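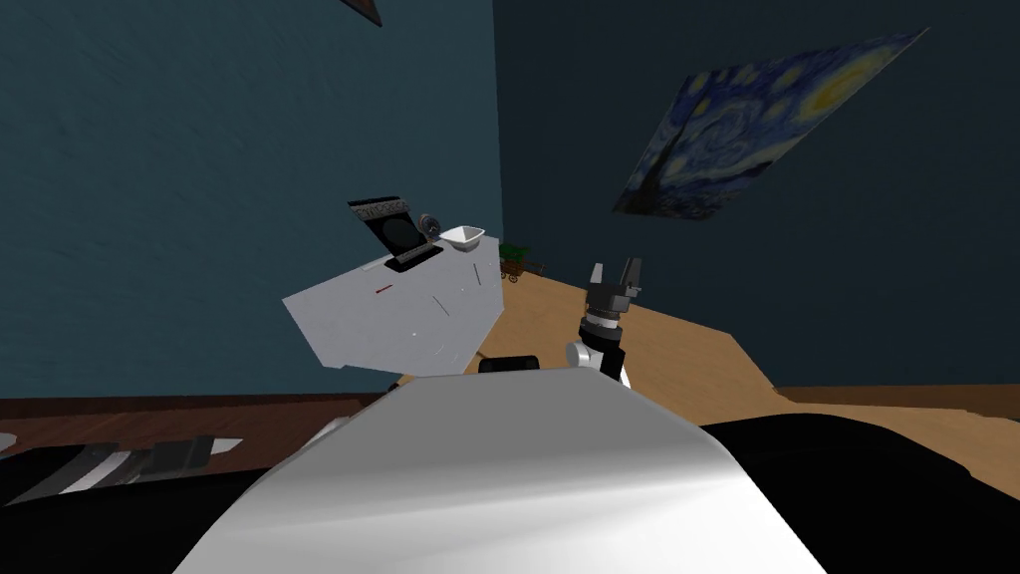
Two colours meeting in a kitchen corner. Dark ones, that's the tricky bit. Pale on pale and a wobbly line hides itself, dark next to dark and you'll see every slip from the doorway. Doable in a weekend though. Notes below, same order I'd do it in.

## What you want

- sugar soap, bucket, old cloths
- filler (I use Useck fine, any fine surface one will do)
- 120 and 240 grit paper
- decent masking tape, the low tack sort
- 4 inch roller and a 9 inch roller, medium pile
- a cutting-in brush, 2 inch, angled
- grey tinted primer
- your two colours in kitchen or bathroom emulsion
- a small pot of clear matt varnish or decorator's caulk, for the edge trick further down

Paint was Jenlow for me, both tins from the trade counter in Brarent, £85 for the lot including primer. Cheaper paint needs more coats, so it comes out much the same in the end.

## Before you open a tin

**Wash everything.** Kitchens are greasy, even the walls that look fine. Sugar soap, then plain water, then leave it. Above the hob do it twice. Paint over grease and it'll come off with the tape, in sheets, ask me how I know.

**Take things off the wall.** Hooks, clocks, pictures, the lot. Loosen socket plates and tuck the paint behind them, power off at the board first and check it's off. Don't wrap live sockets in tape and hope.

**Fill and sand.** Dark paint shows dents worse than white does. Shine a torch flat along the wall in the evening and pencil a circle round everything you don't like. Fill, leave, sand, dust off. Then go round with the torch again, there's always more.

**Prime.** Grey primer under blues and greens. White primer works but you'll be there all week. One coat is plenty unless the old colour was red.

## Which wall first

The lighter of the two. Always. Take it right into the corner and a finger's width round onto the other wall, no tape yet, no need to be tidy. Two coats, 4 hours between if the room's warm, longer if not. Then overnight before any tape goes on it. Overnight means overnight!

If you can't tell which is lighter, take a photo on your phone and turn it black and white.

## The corner line

Right, the fiddly part.

1. Look at the corner. Is it straight? Older houses, no it isn't. Hold a long level in it and see.
2. If it's bad, draw your own line. Pencil, level, a few millimetres onto the wall that'll be darker or lighter, whichever is less wonky. The eye forgives this, it doesn't forgive following a bendy corner.
3. Tape along the line, on the **lighter** wall. Short overlapping lengths if one long one keeps wandering.
4. Press the edge down with a filling knife or old bank card.
5. Seal it. Thin smear of clear varnish or caulk along the tape edge, or a lick of the lighter paint. Anything that's going to creep under creeps now, and you won't see it.
6. Dry, then the dark colour. Brush away from the tape, thin coats.
7. Pull the tape while the last coat is still a bit soft. Slowly, back on itself at 45 degrees.

If it tears the edge, stop. Score with a sharp blade and carry on.

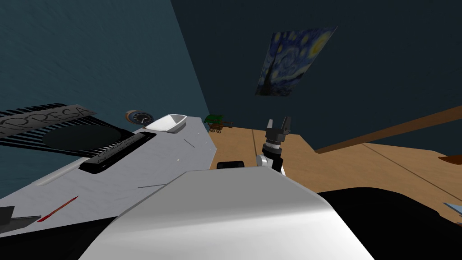 **T. Đỗ**
*Decorator and site editor*

## Behind the worktop

People ask about this one more than anything. The strip where wall meets worktop gets splashed, wiped and bashed by the toaster. Few things:

- Mask the worktop properly, paper or film taped down and folded over the front edge. Emulsion on a textured worktop is miserable to get out.
- Pull appliances forward, or better, out of the room. You will drip on them.
- Old silicone: cut it out *before* painting. Paint won't stick to silicone, never has. Scrape, remover, wipe, dry.
- Paint down to the bare joint, leave 2 days, then new silicone. Kitchen grade, anti mould.
- No tiles or upstand? Add a coat of clear matt over the bottom of the wall. Dulls the colour a touch, test a patch first.

## Rolling the big bits

Cut in one wall then roll it straight away while the edge is wet. Don't cut in the hole room and come back after lunch, you'll get a picture frame effect and no amount of coats fixes it.

Load the roller well. Work in strips top to bottom, finish each with one light stroke the same direction. Leave it alone after that. Going back over half dry paint is what makes the shiny patches.

Dark navy will look awful after one coat. Patchy, streaky, a bit purple. Keep going. Two coats usually, three by the window.

## Hanging things back up

Leave it 10 days if you can bear it. Paint feels dry in hours but it's soft for ages, and frames will mark it. Felt pads on the bottom corners. Adhesive strips on fresh paint, no, use a proper hook.

Keep a jam jar of each colour, labelled with teh name and the room. Touch up with a small roller, brushes leave a mark that catches the light.

## Updates

March 2021: changed the tape section, I used to say leave it on until fully dry. Wrong, sorry.

Ceilings page is coming in July, with a bit on painting round extractor hoods.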